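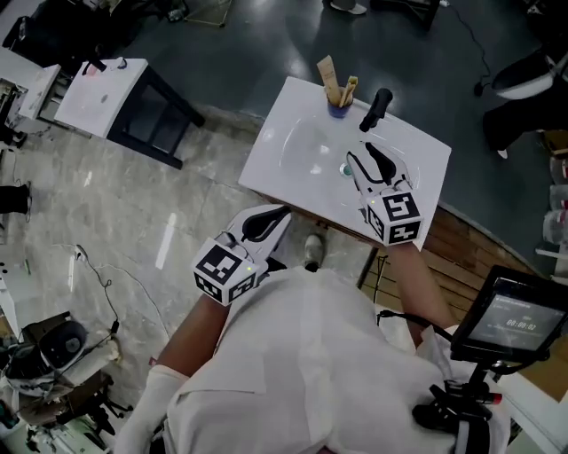 Visitors who come to Stitberg for the church nearly always ask why the bell hangs in a separate building, according to one former guide, and the answer takes longer to give than most of them expect. The parish would like that answer, and many others, to be given well. The Fallahi Trust is therefore seeking a Church Heritage Officer for the united parishes of Stitberg and Trullik.

Search this site Enter keywords Go

Posted in August by the Parish Office

Church Heritage Officer (part-time, fixed term)

The post

The Officer will be responsible for the interpretation and day-to-day opening of two medieval churches. St Brannoc's, Stitberg, consists of a nave and chancel of one build, a later south porch, and a detached bell tower standing in the north-east corner of the churchyard. The smaller church at Trullik lies at the end of a sunken lane and retains its rood stair, a carved bench end showing a ship, and a Norman font which was returned to the building after long use as a cattle trough. Trullik has no electricity, and services are held there in the summer months only.

The appointment is for 45 weeks, with the possibility of extension subject to funding. Hours are 18 per week, to include some weekends and the patronal festival.

Main duties

– To prepare a new printed guide to each church, replacing the present leaflets.
– To complete the survey of churchyard memorials. The existing register for Stitberg lists 158 stones, many of them slate, and does not extend to the ground north of the tower.
– To lead guided walks between the two churches by way of the holy well and the old mill.
– To arrange the parish papers held in the Hiteler Room, which include vestry minutes, tithe correspondence and a quantity of uncatalogued drawings from the Victorian restoration.
– To answer enquiries from family historians, by letter and by email.
– To receive school parties during term.

The person appointed

Applicants should have a sound knowledge of English parish churches and their furnishings, and should be able to write clearly for the general reader. Experience of recording inscriptions is desirable. The ability to read seventeenth-century handwriting would be an advantage, although training can be given. The lane to Trullik is steep and is not suitable for vehicles in winter, and the Officer must be prepared to make the journey on foot.

The post is open to applicants of any faith or none. The Officer will be expected to respect the use of both churches as places of worship, and to arrange visits around services, weddings and funerals.

Terms

The fee for the full period is set by the Trust and will be stated in the particulars sent to applicants. A further allowance of £2124 is available for printing the guides and for materials. Reasonable travelling expenses within the two parishes will be met. A desk is provided in the Hiteler Room, which is heated – the churches are not.

How to apply

Applications should consist of a letter, a curriculum vitae and a short piece of writing, of no more than two pages, on any church known to the applicant. The names of two referees should be included. Please quote reference 3284 and send all papers to the Parish Office, Stitberg. Applications must reach the office by noon on the last working day of August. Interviews will be held at Stitberg, and candidates will be shown both churches beforehand.

Contact the Parish Office | © Fallahi Trust | Back to top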